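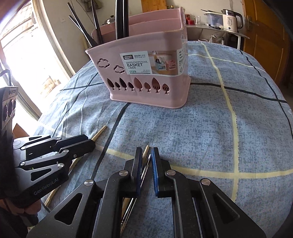 I have been meaning to write about the old Dilum branch for ages, and a letter from Tsegereda Endale has finally pushed me into it. She grew up in the crossing house at Dilside, where her father worked the gates, and she sent me four pages of memories along with a photocopy of the July working timetable (the year is missing from the top, which is driving me a little crazy).

What I love about the timetable is the milk train. It left Dilum at 4:50 in the morning and took 31 minutes to reach Dilside, with 12 minutes allowed at the creamery siding. Twelve minutes! Tsegereda remembers it taking far longer most days, with her mother passing coffee up to the crew while everybody waited on the last few cans.

She also clears up something I got wrong last winter. I wrote that engine 1497 was the regular on that train, going by a note Amanuel Woldemariam found tucked inside an old rule book. Tsegereda says it only came up the branch when the usual engine was in the shop, and that her father hated it because the whistle set off every dog in the valley. I'll go back and fix that post this week - sorry to anyone who has been repeating it.

Fahad Rizvi and I are hoping to walk the section past the creamery once the brush dies back. Most of the roadbed is still there, I think, though the cut north of Dilside was awfully wet the last time I tried it and I turned around sooner than I wanted to. If you have boots and a free morning, leave a comment and I'll let you know when we're going.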